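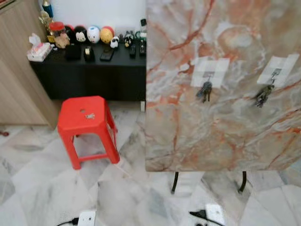
Two bunches of keys hanging from taped patches on a marble-patterned panel.

Week 4: Who makes the chip, and who only draws it?

Welcome back, everybody. Last Thursday we ran out of time just as Hafiz Rahman asked a lovely question, so let me start there. He wanted to know why Voletti, a company everyone calls a chip maker, doesn't own a single chip factory. Well, plenty of firms in this business don't! They design the chip, send the drawings to a foundry (that's the factory), and get finished wafers back some months later. We call a firm like that "fabless," and you'll see the word all over your reading packet.

Our running case is Clanex, which started out making memory boards and then, a bit nervously I think, moved into graphics. It had 200 engineers and no factory, so it signed with Tarigan for production. The first order was for 1,000 wafers. By the second year it was up to 3,781, and Clanex had to wait in line behind bigger customers, which made for a long and rather worried spring.

Tilley went the other way and kept its own plant. Please read pages 6 to 11 on this, and take your time over the table of fixed costs, because people tend to rush it (I did, my first time through). A plant costs nearly the same to run whether it is full or half empty, so Tilley needs steady orders.

For next class, write one page on which firm you would rather run if demand dropped by half. Fergus Imrie has the spare packets if you've lost yours, and my office is open from 2:30.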